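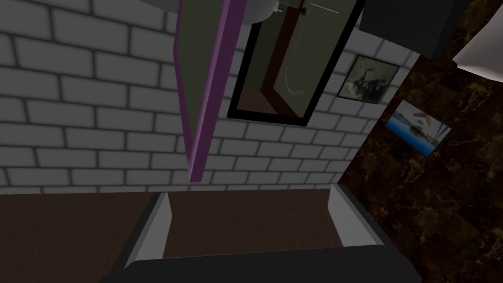

Chapter 4
Gathering Demonstrations

4.1 What this chapter covers
4.2 The demonstration as a unit of data
4.3 Choosing what to record
4.4 Recording in simulation
4.5 Keeping, rejecting and labelling
Exercises

4.1 What this chapter covers

Chapter 3 treated the training set as given. We had pairs of observations and actions, we fitted a policy to them, and we measured how far its actions strayed from the recorded ones. Nothing was said of where the pairs came from. In practice most of the working hours in a project of this kind go into producing them, and most of the faults found later in a trained policy can be traced to decisions made while they were being produced.

We follow one collection throughout. The Kado set was recorded in simulation over a single July by a small group at Imulville, led by Aurora Guerreiro. It contains 1051 kept demonstrations of household tasks, carried out by a simulated arm with a two-fingered gripper. It is a modest set by present standards, which makes it a good one to learn from: a student can look through a fair share of it in an afternoon and form an opinion. The recording log survives in full, including the entries for demonstrations that were thrown away, and we quote from it where it helps.

Readers who have only met data collection as a matter of downloading files should work through section 4.4 with the simulator open. Readers who have already run a collection of their own may prefer to begin at section 4.5 and come back.

4.2 The demonstration as a unit of data

A demonstration is one attempt at one task, from a defined starting state to a defined end. It is stored as a sequence of time steps. At each step we keep at least the following:

the observation, meaning whatever the policy will be allowed to see when it runs on its own;
the action commanded at that step;
the state of the arm, including the opening of the gripper;
a time stamp.

In simulation we can also keep the full state of the world, that is, the position of every object and the angle of every hinge. This should be stored, as it costs little and allows the demonstration to be rendered again later from another camera. It should not be handed to the policy unless the policy will have it when deployed. Mixing up these two uses is one of the commonest mistakes in student projects. A policy trained on the true angle of a cupboard door will open the cupboard very well, and will be of no use on a machine that has to judge the angle from pixels.

The distinction between the commanded action and the achieved motion also matters. Suppose the operator commands the gripper to close and there is an object between the fingers. The command says fully closed; the measured opening says otherwise. If only the measured opening is stored and later treated as the action, the policy learns to close to exactly the width of the object and to apply no grip. The first version of the Kado recorder had this fault. The log entry reads: "Everything slips. Storing width as action. Start again."

Each demonstration also carries a header. The header names the task, the scene, the operator, the version of the simulator and the random seed used to place the objects. A header takes seconds to write and cannot be reliably reconstructed afterwards. We return to it in section 4.5.

4.3 Choosing what to record

A policy trained by imitation does well in situations that resemble its examples. The purpose of planning a collection is to decide which situations those will be.

It helps to separate three kinds of variation. The first is variation in the task: opening a drawer, shutting it, putting something inside. The second is variation in the starting state: where the arm begins, where the object lies, whether the door is ajar. The third is variation in appearance, such as wall coverings, lighting and the small furnishings that have no part in the task but appear in the camera all the same.

Beginners tend to spend their effort on the first kind and forget the second. Recording twenty tasks, each from the same starting pose, gives a policy that knows twenty movements and can begin none of them from anywhere else. The Imulville group started the other way round, with two tasks and a wide spread of starting poses, and added tasks only when the policy could complete both from poses it had not been shown.

The third kind of variation is cheap in simulation and expensive elsewhere. A rendered room can be given a brick wall in one demonstration and tiles in the next without anyone lifting a trowel. The aim is to stop the policy from relying on features of the room that happen to accompany success. If every recording of a cupboard door is made beside the same picture on the same wall, the picture is as good a cue as the door, and a learning system has no reason to prefer one over the other.

Camera placement belongs in this section as well. A camera fixed in the room sees the whole task but may lose sight of the fingers when the arm gets in the way. A camera carried on the wrist keeps the fingers in view and shows the contact closely, but its view swings with every turn of the arm, and for long stretches it may see only wall or ceiling. Such stretches are part of the task and should be kept. The policy will meet the same views when it runs, and it must have examples of what to do in them. Many collections use both cameras, and the exercises ask you to compare a policy trained on each.

4.4 Recording in simulation

An operator drives the simulated arm by means of an input device. The choice of device shapes the data more than one might expect. A keyboard moves the arm along one axis at a time and produces paths made of short straight pieces. A hand-held controller gives smoother paths, with some tremor. The Kado operators used a tracked controller named Stilness, built in the group's own workshop, and a keyboard as a spare. Demonstrations made with the keyboard are marked in their headers and can be left out.

The procedure for one demonstration was as follows.

Load the scene and draw a seed for the object positions.
Check that the task is possible from this start. If it is not, note the seed and draw another.
Read the task aloud from the screen.
Start recording, then move. Do not move first.
Carry out the task at a steady pace, without pausing to think.
Hold still for 10 time steps at the end, then stop recording.
Mark the result as success, failure or unsure.

The instruction about pausing deserves comment. While an operator hesitates, the recorder stores many steps in which the observation hardly changes and the action is nil. A policy fitted to these steps learns that in such a position the right thing is to do nothing, and it may then stay there for good. Where an operator did stop to think, the Kado rule was to abandon the attempt and repeat it from the same seed.

A limit of 2000 time steps was set on every attempt. An attempt that reached the limit was stopped and marked as a failure, whatever state it had reached. Operators disliked this rule, and the log records some complaint, but it kept very long and wandering paths out of the set.

New operators were given a practice period whose recordings were not kept. Guerreiro's notes to them are short. "Do it the way you would want it copied. If you bump the door and recover, good, keep going. If you bump it and swear, start again." Recoveries are worth having. A set made only of perfect runs contains no example of how to get back after a small error, and small errors are certain to occur.

4.5 Keeping, rejecting and labelling

When recording ends, the set has to be gone through. We shall use the word review for this and reserve validation for the measurement of a trained policy, described in Chapter 6.

Review in the Kado project had two passes. The first was automatic. A script replayed each demonstration from its seed and checked that the final state met the definition of success. Attempts whose replay did not match the recording were set aside, usually on account of a change in simulator version partway through the month. The second pass was made by eye, by someone other than the operator, who watched the replay at double speed and could reject it for one of the reasons on a fixed list. Free comments were allowed but did not count as a reason.

The fixed list was drawn up after a disagreement. Two reviewers had been given the same batch, and one had rejected every demonstration in which the arm approached the handle from the left, believing this to be awkward. The other had kept them all. Neither was plainly wrong, but the set would have differed a good deal depending on who opened it first. We shall use a measure of agreement between reviewers, the Mendes score, to put a number on such differences. Its definition requires some notation, which we now set out.

Let D be the set of recorded demonstrations, and let each reviewer r assign to every d in D a decision k(r, d), equal to one if d is kept and zero if it is rejected.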